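When does the Clundari season finale air, and are the leads really leaving?

Posted by Rivell_fan47

I've followed Clundari since the first episode and I'm behind on the news. My cousin says both leads quit after the wedding episode and the finale was pushed to Friday. The channel page only says "coming soon." Does anyone have something solid? 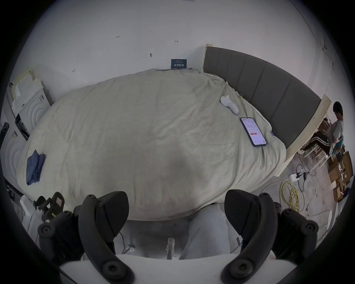

I also missed episode 200, where the families meet. Is it worth going back for, or can I read a recap? I only get to watch in the evening after work.

Posted by Plisach

The finale is Friday at 8, right after the news. It runs as a double episode, so set your recorder for both parts. Only the actress is leaving. The actor signed for another season, and he said so in the Rivell magazine interview.

Episode 200 is worth watching. The scene with the two mothers explains why the wedding was moved. 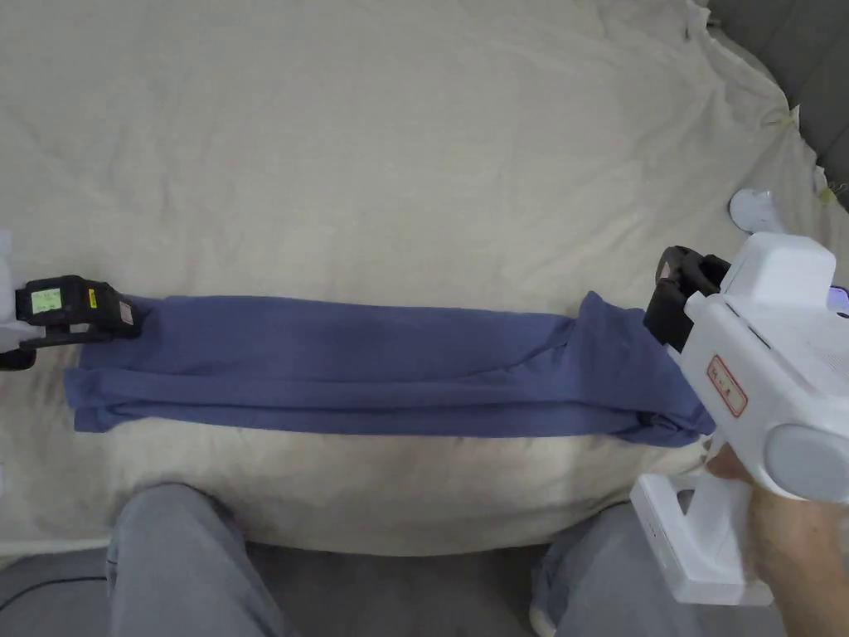

If you're short on time, skip the next few after that. They are mostly flashbacks, and the story picks up again when the brother comes home from the city. Recaps leave out the letter, and you need the letter for the finale.

Posted by Gavrilă

idk about the actor but she is def leaving, everyone knows

Posted by teatime302

Plisach has the time right.
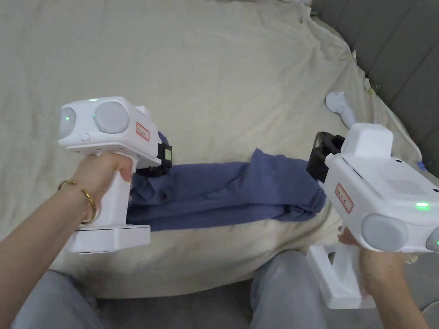
The wedding episode is the one I'd rewatch before Friday. Look at her wrist when she signs the register. She wears one thin gold bangle, the same sort as on the left wrist in the photo just above, and in the next shot it's gone. People on the fan board think it was a hint that she was leaving. I think they filmed it on two different days.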